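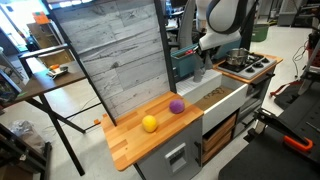 The Robot Gets the Boring Job

Ask a grown-up what they did at work today and they will probably say "meetings," which is a word grown-ups use so you'll stop asking. Ask somebody who works with robots and you may hear a different sort of answer. They might tell you they spent the morning watching a robot try to pick up a ball.

They may even sound tired when they say it. Picking up a ball is easy for you. You have been doing it since before you could say "ball." For a robot arm it is a fairly big deal, and there are people whose entire workday is built on it.

What does automation mean?

Automation is a long word for a simple idea. It means a machine does a job, or a piece of a job, with little or no help from a person. A dishwasher is automation. So is a traffic light. Before traffic lights, a person stood in the middle of the road and waved their arms, in the rain, with trucks coming.

Some machines do exactly the same thing every time. A machine that puts caps on bottles puts caps on bottles. It never wonders about lids. Give it a jar and it will make a terrible mess, very quickly, and then it will make another one.

The newer kind of robot is supposed to handle things that change. The pot may be on the left today and on the right tomorrow. The ball may have rolled. A robot like that can't just repeat one movement forever. It has to be taught, and teaching takes people.

Why a toy kitchen?

A lot of robots learn in places that look like somewhere you'd have played when you were four. There's a small sink, a small stove and a small faucet. Very serious people with college degrees stand next to it all day.

A kitchen is a good classroom for a robot. It has flat places, deep places and things with handles. A pot is hard and shiny. A felt ball is soft and fuzzy, and it rolls away if you're rude to it. A gripper with only two fingers has to be ready for both. Try it yourself: use just your thumb and one finger, and move everything on your desk to the other side. Now do it wearing oven mitts. Now do it 118 times.

A toy kitchen is also small enough for an arm to reach most of it, and if something gets dropped, it isn't your grandmother's best soup bowl.

Who does all this teaching?

Sheila Haslam does, for one. She works for a company called Tarkamley, in a town called Cavville, and her job didn't exist when she was in school. Back then she wanted to be a veterinarian. She says robots bite less.

Before this job, Sheila packed boxes in a warehouse. She lifted a thing, turned around, put the thing in a box and turned back. She did that until her shoulder began to complain, and then she did it some more. When the warehouse bought machines to lift the heaviest boxes, she was not pleased. Most of the people there weren't. If a machine turns up and starts doing your work, you don't usually bake it a cake.

Some of them had good reason to worry. A few jobs at the warehouse did go away. Some people moved to other work in the same building, some found work someplace else, and for some it took a long time. Books for kids often skip that part and go straight to the smiling robot. But it's a real part of automation, and the people who buy the machines ought to think about it before the truck arrives.

Sheila asked if she could learn how the machines were trained. Her boss said fine, in the voice bosses use when they think you'll change your mind by lunch. She didn't. The course took 30 evenings.

A day with the arms

Tarkamley has two robot arms that Sheila looks after. They are named Bíró and Andau. Bíró is careful and slow. Andau moves as if it has a bus to catch. They are supposed to be exactly alike, and Sheila will tell you that they are, and then she'll tell you that Andau is in a mood.

A lesson goes something like this. First, a person sets things out: a ball on the counter, say, and a pot on the stove. Next, the person guides the arm through the task, using a controller. Pick up the ball. Put it in the sink. While that happens, a computer saves how the arm moved and what its cameras saw.

Then the person puts everything back, in slightly different spots, and does it all again.

And again.

After a great many turns, the computer looks for what all the good tries had in common. Then the robot has a go by itself. On its first go, Andau reached down with great confidence and picked up nothing at all. It carried the nothing to the sink, let go of it, and went back to its starting place. Sheila wrote "4 out of 10 for style" in her notebook.
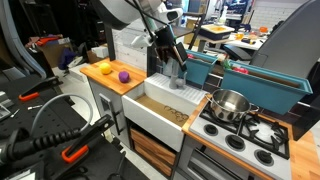
What happens to people's jobs when a robot comes to work?

Usually the job changes shape before it does anything else. A robot takes over some of the tasks, often the heavy ones or the ones that repeat all day, and people do the tasks that are left, plus some new ones that the robot brought with it. Somebody has to teach it, clean it, fix it and stop it when it's about to do something silly. Sometimes fewer people are needed than before, and those people have to find different work. How well that goes depends a lot on whether anyone helps them learn something new.

So is the new job better?

Sheila thinks hers is, mostly. Her shoulder has stopped complaining. She sits down more than she used to, and she gets to solve puzzles. Why does the gripper keep closing too soon? Why does it do fine in the morning and badly at 4 in the afternoon? (Sunlight from a window, that time. Cameras can have trouble when the light changes. Sheila lowered the blind and felt like a genius until dinner.)

There are things she misses. In the warehouse there were people on both sides of her, and they talked all day long. Somebody always had a story about somebody's cousin. Bíró has no cousins. Andau doesn't either, so far as she knows.

And some of the new job is every bit as dull as the old one. Putting a ball back on a counter for the hundredth time is not thrilling just because a robot is involved. The boring job was handed to the robot, and a different boring job came along to take its place. Grown-ups call this "progress," and they're mostly right, but you're allowed to raise one eyebrow.

What are people still better at?

Lots of things, and some of them will surprise you, because you do them without trying.

You can tell a wet plate from a dry one and hold it a little tighter. You can find a spoon under a towel. You know that a cup with juice in it has to stay right side up, and that an empty one doesn't. If someone says "put that over there," you generally know what "that" is and where "there" is, even if you pretend you don't.

People also notice each other. If the person next to Sheila looked worn out, she took the heavier box. A lifting machine will lift whatever it's told to lift, for anybody, and it won't ask how your weekend was.

Words to know

Gripper: the part at the end of a robot arm that holds things. Some have two fingers, and some have more.

Task: one piece of work, such as moving a ball from a counter to a sink. A job is usually made of many tasks.

Training: showing a robot what to do, over and over, until it can do it alone. Very much like being taught to make your bed, except that the robot eventually does it.

Something to try

Choose a chore you do at home and write down every single step, so that a robot could follow it. "Set the table" doesn't count as a step. Neither does "get a fork." Which drawer? How far do you pull it open? Which end of the fork do you hold?

Now give your list to a friend and have them do only what it says. Stand well back if forks are involved. When it goes wrong, fix the list and hand it over again. Sheila says that if you get to your tenth list without shouting, you should give her a call in January, when Tarkamley does its hiring. You may have to finish fourth grade first.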